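Bottles and Caps - Gallery

Photos by Caradog Jarman
4 February 2024

Most of the plastic bottles in the Stumton collection are kept for their necks, where the thread and the ring differ most from one maker to the next. The collection now stands at 428 pieces, with 13 added since December. Click any picture for the larger version.
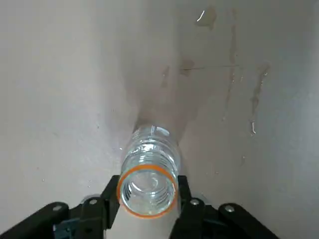 No. 298. Clear bottle, open neck, with an orange ring at the mouth. The ridges inside the neck show well from this end.

Glass bottles and stoppers are in a separate gallery, and the Tremden crates have their own page. Labels are not shown - they are being scanned flat and will go up later.

Prints can be ordered by number. Please give the gallery name as well, as some numbers are used twice.

Next gallery: Jars and Lids
Back to all galleries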